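Dovmont Street Swap Shelf - Questions We Get A Lot

Last updated Tue 24 June

Read this before you email please. Most answers are on here. If it's not, email, but give it a couple days.

What is the swap shelf?

Shelves in the side hall at 27 Dovmont Street. Bring household stuff you don't need, take stuff you do. Toys, kitchen things, craft supplies, storage boxes, books. No money. No points, no tokens, we tried tokens in May and it was a mess. 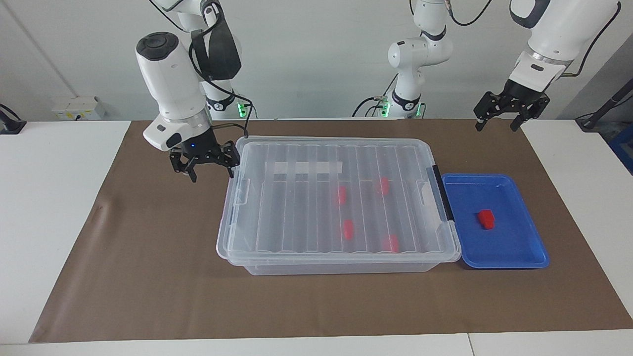
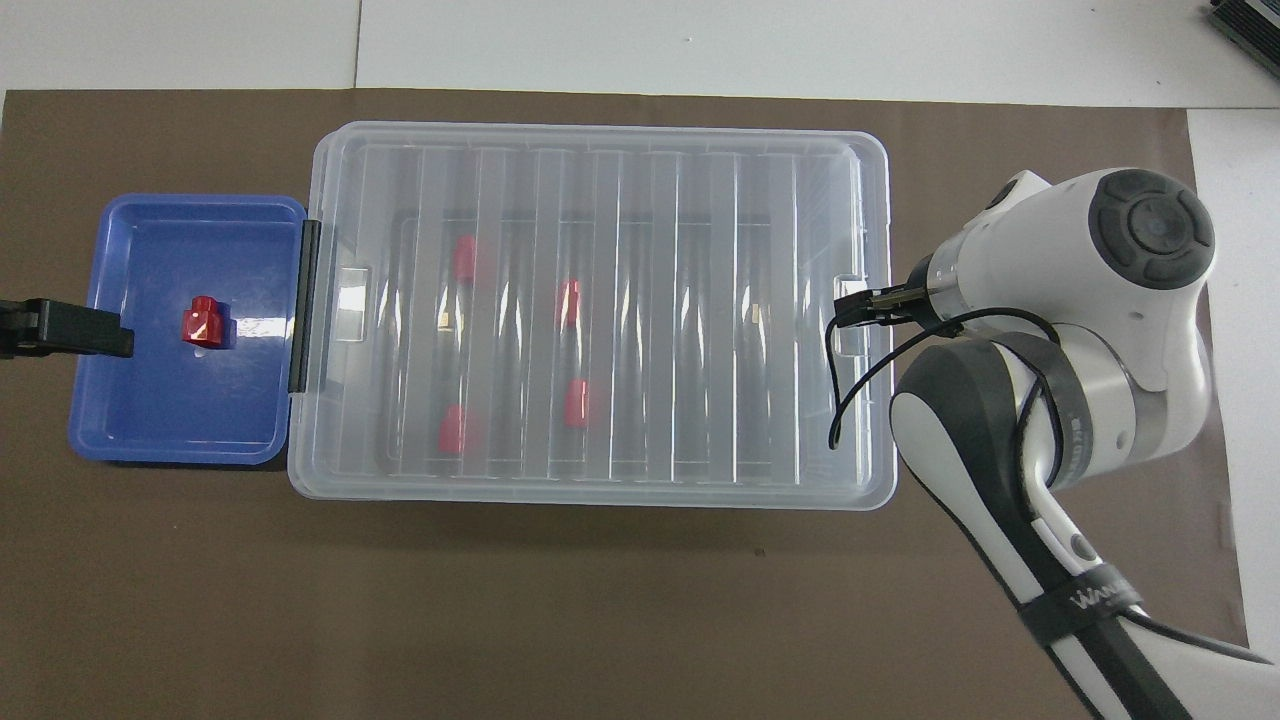 Do I have to bring something to take something?

No. Would be nice if you did at some point. Not checking.

When are you open?

Saturday mornings, and one weeknight that moves around. The weeknight is posted on the door and on the sign-up list email. Not on this page, it changes too often and then people show up to a locked door and get mad. Check the email.

Where do I go in?

Side door. Not the front. The front is Goossens Dry Cleaning and they're very patient with us but please stop asking them where the puzzles are.

Can I leave things outside when you're closed?

No. Please no. It rains on it, or it gets picked through and ends up all over the sidewalk, and then the building complains. Bags left outside go in the trash now. Sorry.

How much can I bring at once?

2 bags or 2 boxes per visit. If you're clearing out a whole house, email first and we'll set a time. Don't just pull up with a van.

How much can I take?

Whatever you'll use. If you're taking every single jar on the shelf, maybe leave a few.

What do you take?

- storage containers, with lids, lids that FIT
- trays, bins, baskets
- building blocks and small toys, bagged
- puzzles and board games, tape the box shut and say on it if pieces are missing
- pots, pans, plates, mugs (a few mugs. we have so many mugs)
- yarn, fabric over a yard, unopened paint
- paperbacks and kids' books
- hand tools in working shape

What don't you take?

- car seats, cribs, helmets
- mattresses, pillows, anything stuffed bigger then a shoebox
- open food or open cosmetics
- clothes (the Ravetard thrift store two blocks down takes them, use the bin out back)
- TVs, printers, printers, printers
- textbooks
- anything with a smell

Why no clothes?

Space. We did clothes the first year and there was no room for anything else.

My container has no lid. Still ok?

If it's big, yes. People use them for drawers and under the sink. Small ones with no lid, recycle them. Same with lids that have no bottom. We had a whole crate of those.

Does everything need to be clean?

Yes. Wiped down at least. Plastic toys, soap and warm water, let them dry all the way before you bag them. Bagged wet = mildew. We don't have a sink so we can't do it for you.

How should I pack small toys?

Zip bag, one kind of toy per bag. Blocks with blocks. Don't mix in doll shoes and marbles and game peices, that bag sits there for weeks. If the set came with a tray or a box, keep it together.

Are the toys safe for babies?

We look things over but we don't test anything. Small parts are small parts. Top shelf is stuff for older kids, lower shelf is bigger pieces. That's the idea anyway, things move. Check it yourself before it goes home.

Do you check for recalls?

When we can. If you know something's been recalled, tell whoever is at the desk and they'll pull it.

Can you hold something for me?

No holds. Tried it. Nope.

I took something and it's broken. Can I bring it back?

Sure, or just toss it. If it's electric and it sparked or got hot, don't bring it back, take it to the city drop-off.

What is Brutesance?

The repair group. Seperate from us, same hall, they get the back tables once a month. They fix lamps, chairs, zippers, some small appliances. Questions about repairs go to them, their flyer is on the corkboard. We can't book you a slot.

Do you give receipts for taxes?

No. Not a charity, not set up for it.

Can I resell what I take?

We can't stop you. Please don't clear the shelf to do it though. We notice the same three people at opening time.

Is there parking?

Street only. Loading spot in front is for the dry cleaner. If you park there they will ask you to move, and they're right.

Is it wheelchair accessible?

Side door has a ramp. Aisle between the shelves gets tight when we're busy, second hour is a lot calmer. Anything up high, ask at the desk.

Can I bring my dog?

Small dog, short leash, ok. Not on bake sale days.

Can I bring my kids?

Yes. They'll want everything. Set a limit before you come in, works better than at the door.

How do I help out?

Shifts are two hours. Sorting, wiping shelves, hauling leftovers. Sign up on the sheet by the door or reply to the email. We need people for the weeknight most, Saturday is usually covered.

What happens to stuff that doesn't go?

Colored dot on the bottom shows the month it came in. Two months and it moves on, thrift store first, then recycling if they won't take it.

How many people are on the list?

783 on the email list as of this update. Please unsubscribe if you moved away, the link is at the bottom of every email.

I emailed and didn't hear back.

Check spam. Then email again with SHELF in the subject line, those get read first.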